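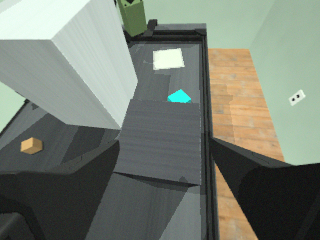 4.2 Working with the Illiment kit

I'll admit I went into this part of the review expecting to be bored. Simulators sold as a package tend to look great on the product page and then eat your January. The Illiment kit gave us a two-arm table cell, a control library and a scene editor, and I had all of it running before lunch, on the same desktop we'd used for Novadum (Section 4.1).

My routine was simple. I teleoperated both arms through short pick-up attempts on blocks and boxes, 390 episodes in all, then replayed every one with the physics settings left at their defaults. Replays stayed faithful in the free-space parts – I really couldn't tell them from the originals – and drifted once a gripper touched something small.
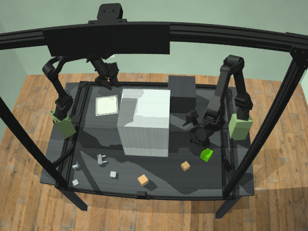
Drift was worst with the smallest cubes. I tried tightening the contact solver, which helped a bit and slowed everything down a lot, so for the numbers in Table 3 I went back to the defaults. The wrist view (first image) earned its keep in this phase. I'd watch it nearly all the time and only go back to the wide view when the two arms got close to each other. 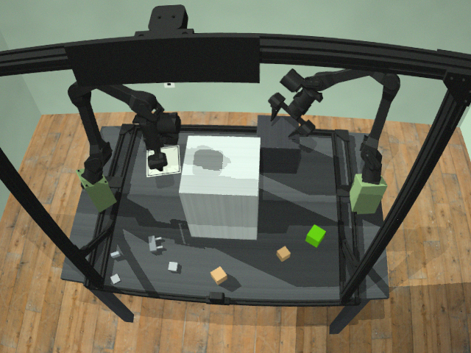 Figure 4. Wide view of the cell used alongside the wrist view in the Illiment trials.

Abílio Godinho read a draft of this section and disagreed with me about the defaults. He'd have kept the tighter solver and accepted 68 fewer episodes, he wrote, "given that contact is what people are paying for." Fair point! I've added his settings to the appendix.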